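Planning ahead for the robot – where the money goes

Many of you have asked when our humanoid will arrive, and I do wish I had a simple answer! Noboru Maruyama and I have been working on the budget since March, and the robot itself has turned out to be the easy line to fill in. For now all our practice happens in the simulated living room, and that has taught us a great deal about what else belongs on the shopping list.

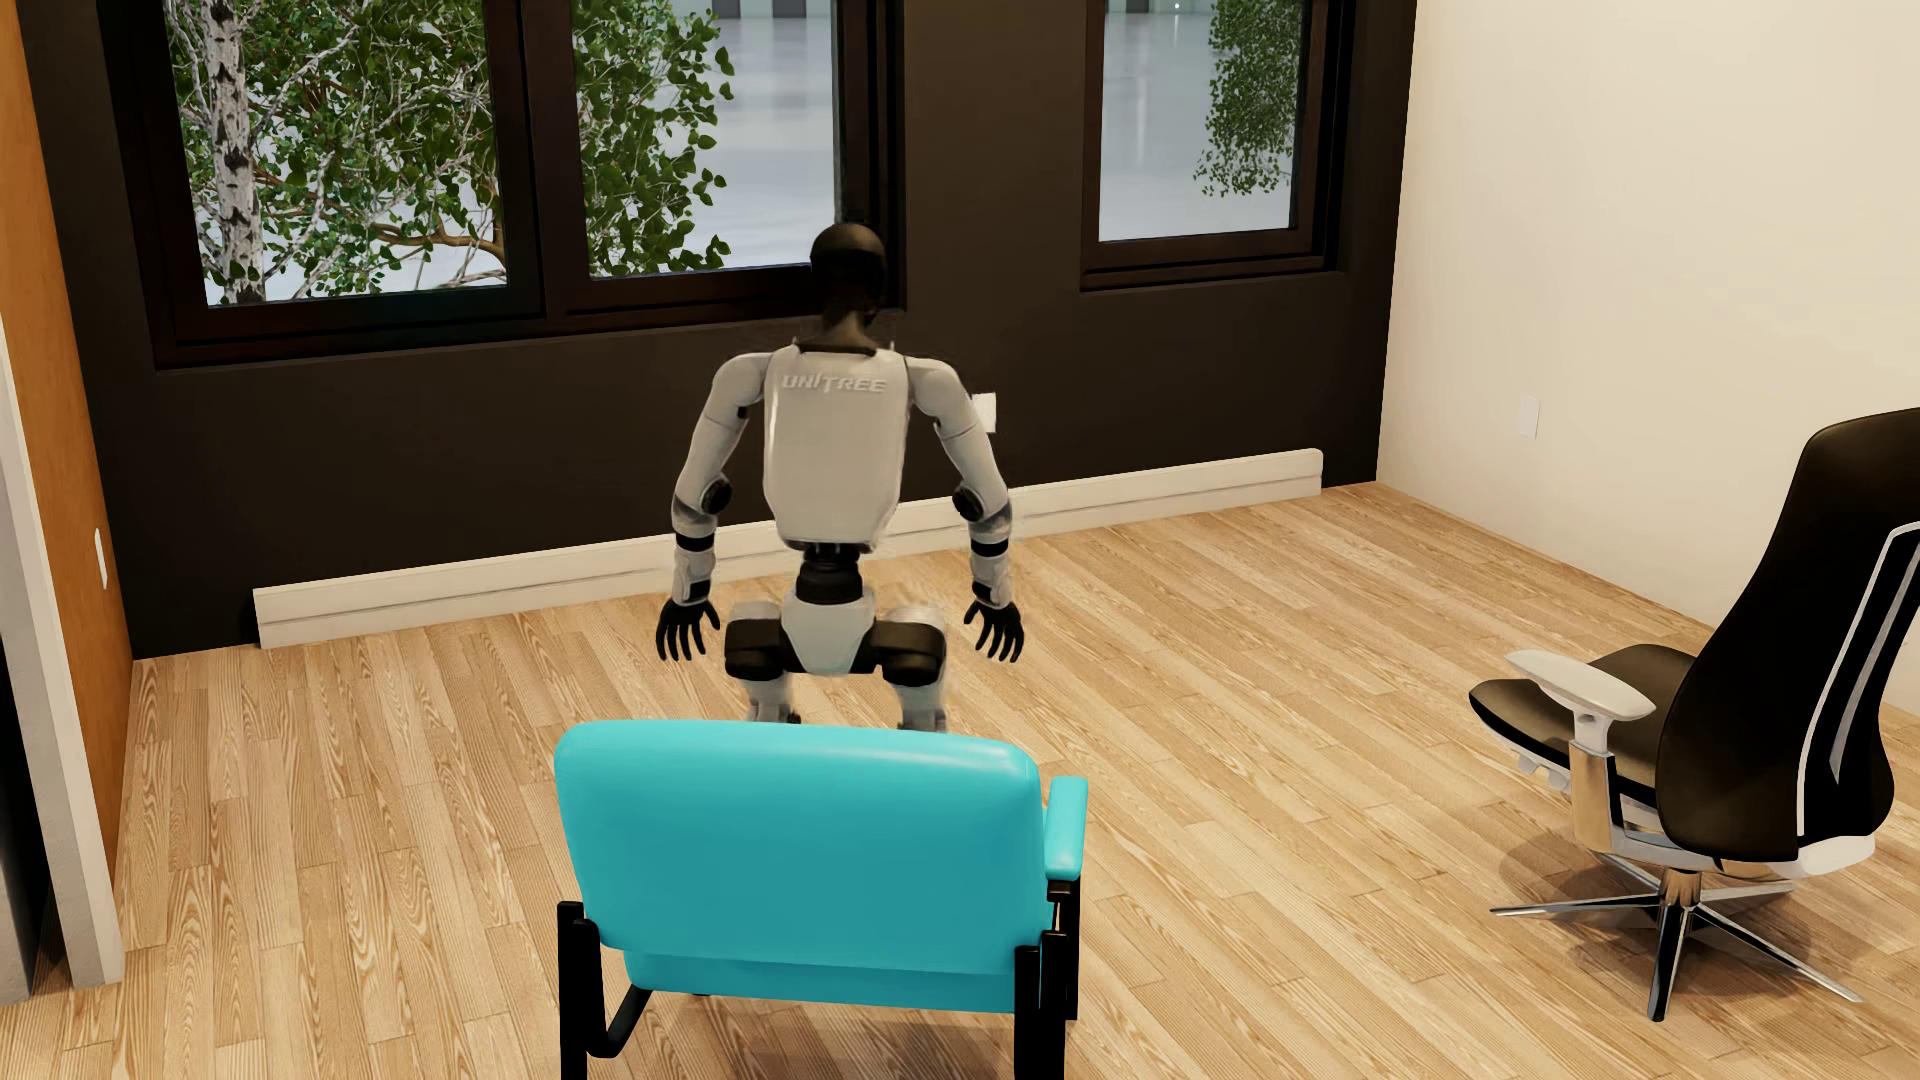 The Unitree model in our simulated living room, beyond the armchair, left of the office chair.

The quote from Grerkico covers the machine and one spare battery. It leaves out the charging bench, the safety hoist, the shipping crate and the service plan, and together those come to $1,623 more than we had put aside. We could trim that by renting the hoist from Jorkura for the first three months – I lean that way myself, though Noboru would sooner own one from the start.

Then there is floor space. We have been going back to the simulated room to think about how much open floor to allow beside the furniture, because our real practice room at Gashi is on the small side and every armchair we buy for it takes up planks that feet could use.

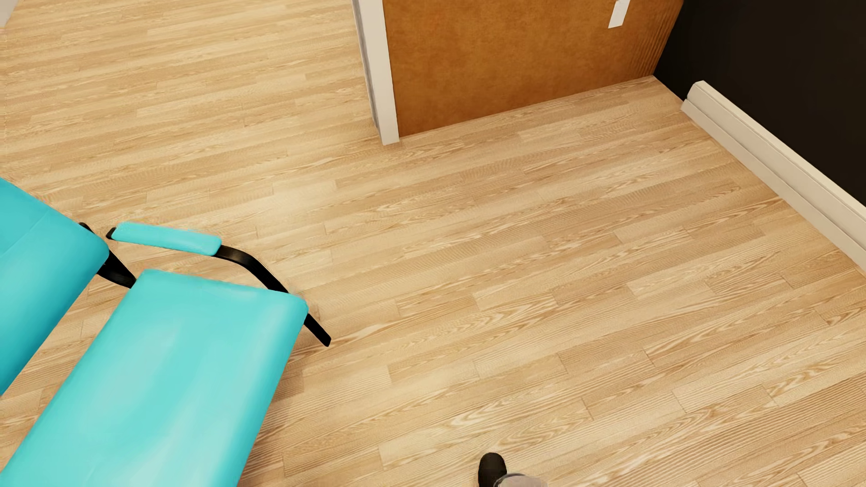 Edin Omerović wrote in to ask whether we had set anything aside for repairs once the service plan runs out, and suggested putting 8 percent of the purchase price away each year. It's a sensible thought, and it has gone into the draft.

Comments on the draft are welcome at the Drusska office until 12/06/2022.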